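Über uns

Wanbridge ist ein Musikvertrieb mit angeschlossenem Netzradio. Ja, noch einer. Wer schon einmal für »garantierte Reichweite« bezahlt hat, darf beim Lesen misstrauisch bleiben, wir sind es auch.

Gegründet haben uns Gladys Montoya und Orlando Arango. Gladys hat früher Rapplatten abgemischt, Orlando lief jahrelang mit seinen eigenen Tapes von Sender zu Sender und bekam meistens freundliche Absagen. Von Netzwerken, in denen sich Künstler gegenseitig virtuelle Geschenke schicken, halten beide wenig.

Was wir machen

Wir nehmen 21 Acts im Jahr auf. Im letzten Jahr kamen 788 Bewerbungen, 396 davon ohne einen einzigen fertigen Track. Angehört wird alles, was eine Tonspur hat. Ob das fair ist? Vermutlich nur halbwegs. Unser Geschmack ist eng: Rap, Dub, ein wenig Cumbia über unser Unterlabel Huamán.

Was wir nicht versprechen

Playlistplätze. Klickzahlen. Einen »Durchbruch«, was immer das sein soll. Unsere Sendung Plisthorpe läuft jeden Monat außer im Juli, und wie viele Leute dabei wirklich zuhören, weiß die Statistik vermutlich auch nicht so genau.

Verträge laufen ein Jahr, die Rechte am Master bleiben beim Künstler. Lest den Vertrag trotzdem, am besten mit jemandem, der nicht bei uns arbeitet.

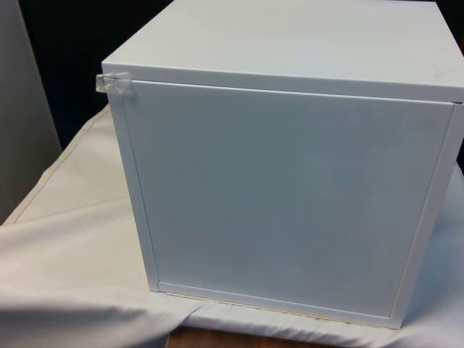 Demos bitte als Link schicken, keine Anhänge und keine Pressetexte mit dem Wort »einzigartig«.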